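Werkstattbuch Justberg, 19. November 2023

Sonntag, und ich sitze trotzdem hier, weil ich die Ballon-Aufgabe noch einmal in Ruhe durchgehen wollte, bevor morgen wieder alle gleichzeitig etwas von mir möchten. Bin gut gelaunt, der Kaffee ist frisch, und die Handschuhe zum Fernsteuern sitzen nach dem neuen Polster endlich so, dass mir nach einer Stunde nicht die Daumen einschlafen.

Erst die Verzögerung, damit ich es nicht wieder vergesse: 120 Millisekunden vom Handschuh bis zur Fingerspitze, vor dem Umbau im Mai waren es 200. Das klingt nach wenig, aber man merkt es sofort, vor allem in dem Moment, in dem beide Hände dicht voreinander stehen und man ständig gegen das eigene Zögern ansteuert. Ich habe mir angewöhnt, immer nur eine Hand zu bewegen und die andere wirklich still zu halten. Rechts den Ballon oben mit den Fingern fassen, links das kleine schwarze Teil heranführen, und dabei bitte atmen!
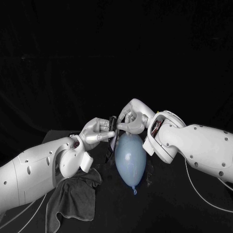 Marcela Urban meinte am Telefon, ich solle die stille Hand nicht so verkrampft halten, das lande sonst alles in den Daten, und das Modell lerne dann brav mein Zittern mit. Da hat sie leider recht. Ich habe mir die Gelenkkurven gleich danach angesehen, und am rechten Handgelenk liegt tatsächlich so ein feines Gezappel, das mit der Aufgabe gar nichts zu tun hat. Filter will ich vorerst keinen drüberlegen (haben wir bei Grimness gemacht und hinterher bereut, weil auch die kleinen Korrekturen weg waren, und die brauchen wir ja gerade). Lieber den Unterarm auflegen. Das Kissen vom Schreibtischstuhl tut es erst einmal, ein richtiges Polster bestelle ich noch.

Dann die Schere. Ich mag die Schere, das muss ich hier einmal festhalten, auch wenn sie mich heute Nerven gekostet hat. Die Griffe sind für diese Finger eng, und beim Einfädeln hilft nur, langsam zu bleiben und die Klingen mit der linken Hand so lange zu halten, bis die rechte richtig in den Ringen sitzt. Den Ballon lasse ich dabei auf dem Tisch liegen, das Handtuch kommt nach links daneben. Wer es nachmachen will: vor dem Start die Handgelenke einmal neu nullen, sonst fehlt rechts am Ende der Drehung ein Stückchen Weg. 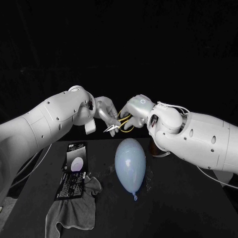
Wenn die Übergabe so lange dauert, würde ich sie als eigene Teilaufgabe aufnehmen und das Schneiden getrennt, schrieb Štefánia Michalík mir dazu ins Buch, dann könnt ihr die guten Übergaben behalten, auch wenn danach etwas schiefgeht.

Finde ich vernünftig, und ich ärgere mich ein bisschen, dass ich nicht selbst darauf gekommen bin. Ich baue morgen eine zweite Marke ins Fußpedal ein: einmal treten heißt Übergabe fertig, zweimal heißt verwerfen. Die alten Aufnahmen müsste man dann von Hand nachteilen, das frage ich am besten erst bei Ďurica an, die haben für so etwas ein kleines Skript.

Noch offen: Kabel unter den Unterarmen besser führen, Polster bestellen, Ballons nachkaufen (bitte wieder die hellblauen).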